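3.2 Collecting the demonstrations

We went back and forth for weeks on whether people should move the arm by hand or drive it from a distance, and in the end we did both. In the hand-guided condition (we call it HG from here on) the demonstrator grabs the arm near the wrist, switches it to its compliant mode and walks it through the task. In the remote condition (RC) the same person sits at a desk with the Gurnier handheld controller and works from two live views, one from the wrist and one from overhead. Same kitchen counter, same arm, same task list. The only thing we wanted to change was how the person's intention gets into the joints.

I ran most of the early sessions myself, which was a mistake. I'd helped write the controller mapping, so of course I found it easy! Once Mareike Steinbach took over the scheduling and brought in people who had never touched the thing, the remote numbers got a lot more believable. Everybody got one practice block per condition, and we swapped the order for half of them.

Figure 1 shows the two views we gave our remote demonstrators. 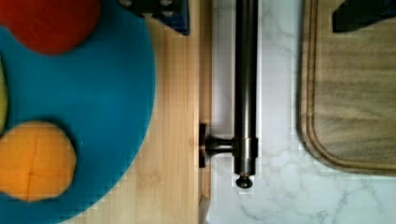 Depth is where remote driving hurts. People line up over the target just fine, then they stop well above it, nudge down, stop again, nudge again. We call these stutter approaches, and you can spot them in the velocity traces without any fancy analysis - a row of little bumps where the hand-guided traces have one smooth hill. We thought about filtering them out before training. Mareike Bauerfeind argued against it, and I've come around to her side: a pause just before contact carries information (the person is checking something), and if you smooth it away you're also smoothing away the check.

Hand guiding has its own trouble. The demonstrator's arm gets into the wrist view, and a policy trained on those clips can learn to lean on a hand that won't be around at test time. So for HG we recorded only the joint positions during the guided pass, let the arm replay the motion on its own, and kept the video from the replay. That doubles the collection time for every clip. It also means any object that got bumped during the guided pass has to go back where it started, and we did that by eye against a saved overhead still. 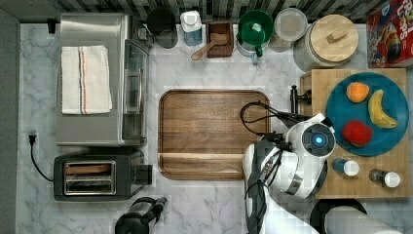

Counting only the clips we kept, the full set has 2065 remote demonstrations and 3204 hand-guided ones. I know that's lopsided. The remote sessions were slower to run and we lost a chunk of March to a driver problem in the Plovura logging software, so for every comparison in Section 4 we subsample HG to match. We also left the counter pretty busy on purpose. With a toaster oven and a toaster on one side and a line of jars and containers along the back, the overhead camera has plenty to look at that has nothing to do with the fruit, and we wanted a policy that could live with that. An earlier pilot on a bare table gave us lovely success rates that fell apart the minute we moved to a kitchen, and I'd rather not repeat it.

One more note on labels. Each clip was segmented into reach, grasp, carry and release by a single annotator, and a second annotator redid 100 clips without seeing the first set of marks. They agreed nicely on grasp and release. They did not agree on where a reach begins, particularly in RC, where people tend to wiggle the controller a bit before they commit to a direction. We ended up using the rule from the Ackermann protocol, which starts the reach at the last direction change before the approach. It's a blunt rule, and it cuts some of the early hesitation out of the clip, so the reach times we report for RC are probably on the short side.

Figure 1. Remote demonstrator views: wrist camera (first) and overhead camera (second).

3.3 Training

Both policies use the same network and the same training schedule, and neither one is told which condition a clip came from.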